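Wemosthorpe Hand Skills Project
Progress report to the Vakow Fund
2024-05-08

Since the February report we have held the open day promised in the grant plan. It took place at our Vandville site and ran for one afternoon. We had room for up to 391 visitors and signed in 311.

The main demonstration was pen assembly. A black pen is taken apart and put back together by hand, with the refill going into the barrel, and visitors then compare that with what our two-arm robot has learned so far.
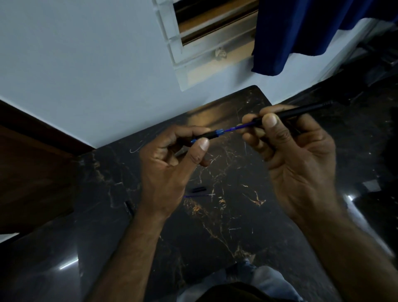 Why use pens for this work? They are cheap, the parts are small, and lining up a refill with a barrel is still hard for a robot gripper.

We now hold 675 recordings of people doing the task, all usable for training. The robot ran the same task 11 times during the afternoon. It did well at picking up the barrel and poorly at the refill, which it dropped more often than we had hoped. The Mudaliar gripper pads arrived in April and were used for every run.

The tabletop work covers more than one kind of pen, and a slim metal tool resembling tweezers is part of the tool set.

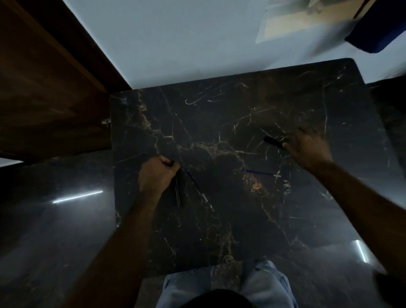 We also changed the order of the afternoon. The talk was cut short and moved to the end, so that people could go straight to the tables. Lines were shorter than last year. The sound in the main room was poor and we will rent a second speaker next time.

Working the pen's joint is the next step we plan to teach. It needs both arms to hold the barrel level and twist or pull at the joint. 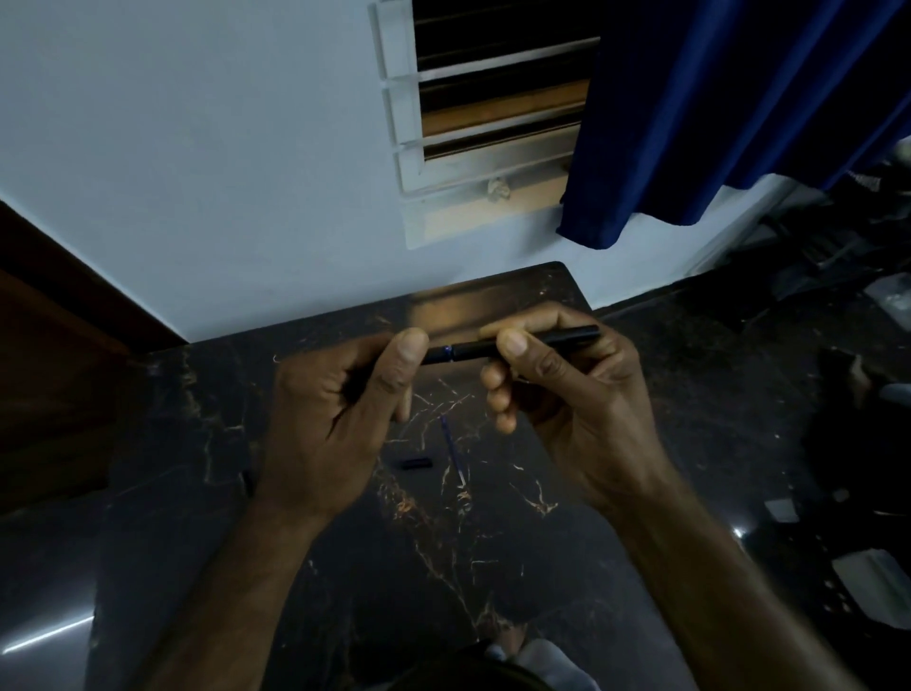

Vakow asked whether the robot's failed runs would be kept along with the good ones, and said it would like to see both in the next data release. We will keep both. Spending is on plan, and the remaining equipment money will go to a spare wrist for the left arm.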